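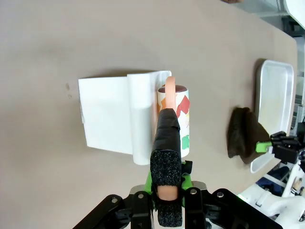 Lint roller upright on the table, with a dark brown cloth over the rim of the tray.

Lint Rollers, Covers and Stands: Frequently Asked Questions
Multero Household Supply
Page last updated 11/07/2021

These are the questions our counter and phone staff get most often. If yours is missing, write to Noemí Zamudio at the customer desk. Orders and returns have their own page.

Which size of roller should I buy?

We sell two. The 40-sheet roller is for clothing and small jobs. The 16-sheet roller is the short one for a bag or a glove box. Both use the same handle, so you can switch between them.

How do I start a new roll?

Take off the outer wrap and slide the roll all the way onto the handle. Find the loose edge of the first sheet and peel it back along the line of perforations. If you can't find the edge, turn the roll slowly under a lamp and feel for it with a fingernail. Don't use a knife. It will cut through several sheets and they will come off in strips for the rest of the roll.

The sheets tear down the middle. What am I doing wrong?

Most likely you are pulling from one corner. Lift the whole edge first, then pull straight across at a low angle. Rolls that have sat in a cold garage tear more easily, so let them warm up indoors overnight before using them.

If a roll keeps tearing after the first few sheets, bring it in and we'll replace it. You don't need the wrapper, but please bring the roll.

Can I stand the roller on its end?

Yes, on a hard, level surface. It takes up less room that way and the adhesive stays off the table. It will tip if it gets bumped, so it's not a good way to leave it in a drawer or on a shelf that gets a lot of use. For those, use a cover or a stand.

Don't leave it lying on its side with a sheet exposed. It picks up whatever is on the table, and on some finishes it can leave a mark.

Do I need a cover?

You do if the roller travels. The hard cover from Castach fits both of our sizes and snaps at the bottom. The soft sleeve from Pritia is cheaper and packs flatter, but lint works its way in at the open end after a while. Estrella Tlapale in our Magaña Street store keeps both at the counter if you want to try them on your own handle.

Paper wrapped around the roll works for a day or two. Use something slick, like the backing sheet the roll came in. Plain printer paper sticks and takes the top layer of adhesive with it.

How do I lint-roll a dark cloth?

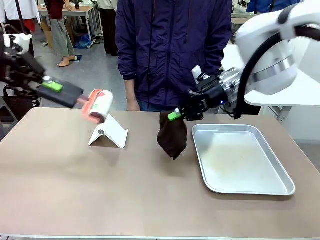

Dark cloths show every thread, so it pays to do them in a fixed order. Shake the cloth out first, away from the table. Then hold it up from the top and let it hang in loose folds, as with the brown one here, and look for hair and fuzz before you lay it down. The folds hide a lot once the cloth is bunched up. Lay it flat, roll from the center out to each edge, turn it over and do the other side. Press lightly. Pushing harder doesn't pick up more, and on a thin cloth it drags the fabric along with the roller.

For a napkin-sized cloth, plan on 2 sheets. A bath towel can use 4 or more, and for towels you are better off with the dryer and its lint trap.

Can I use the roller on a wet or damp cloth?

No. Moisture kills the adhesive and the sheet has to be thrown out. Wait until the cloth is fully dry.

Will it damage the fabric?

It's fine on cotton, wool, denim and most blends. We don't recommend it on velvet, loose knits, or anything with beads or foil printing. Try the inside hem first if you're not sure.

How does the folded stand work?

The stand is one thin sheet with a fold along the middle. Open it to an upside-down V and set it on the table with both edges flat. It's there to hold the roll off the table between passes. Open it a little wider if it wobbles. If it slides, wipe the table - dust under the edges is nearly always the cause.

It's light and it will blow over near a fan or an open window. It was made for a table indoors and we don't sell it for anything else.

My stand won't stay folded. Can I fix it?

Fold it closed, put a heavy book on it and leave it overnight. Don't crease it the other way to "even it out." That weakens the fold and it will split. Stands bought in April came from a batch with a shallow fold, and we will exchange those without a receipt.

What do you suggest for keeping everything together?

A shallow tray with raised edges does the job. It keeps the roller, spare rolls and cloth in one spot and can be carried from room to room. Metal trays are easy to wipe down. Plastic ones are quieter and won't scratch a wood tabletop.

A cloth can go over the rim while you work, so that the inside of the tray stays free for other things. Fold it and put it inside when you carry the tray.

How do I get stains off an aluminum tray?

Start with warm water, dish soap and a soft sponge. For yellow or brown stains that stay behind, make a paste of cream of tartar and water, leave it on for a few minutes, then rub gently and rinse. Dry the tray right away with a cloth. Don't use oven cleaner, bleach or steel wool, and don't put the tray in the dishwasher. The detergent turns aluminum dull and gray.

Faint marks that don't come off after a second try are usually discoloration in the metal. They won't rub off on a clean cloth.

Adhesive got on my table. How do I remove it?

Press a fresh lint sheet on the spot and lift it. This takes up most of it. Wipe what's left with a little cooking oil on a paper towel, then wash the oil off with soapy water. On unfinished wood skip the oil and ask us first.

Can I wash the roller and use it again?

The paper sheets are single use. We carry one washable gel roller, but it doesn't pick up pet hair as well as the paper kind. Hermenegildo Cárdenas in the repair room can tell you which handles it fits.

Do the printed rolls work differently from the plain ones?

No. The adhesive is the same. The print makes it easier to see where a sheet begins, and some people just like it better. Plain rolls make it easier to see light-colored lint.

Who do I contact about a bulk order?

Write to Delali Amoah for shops and laundries, or Berenice Jaramillo for schools. Include the roller size, the number of rolls and a delivery address.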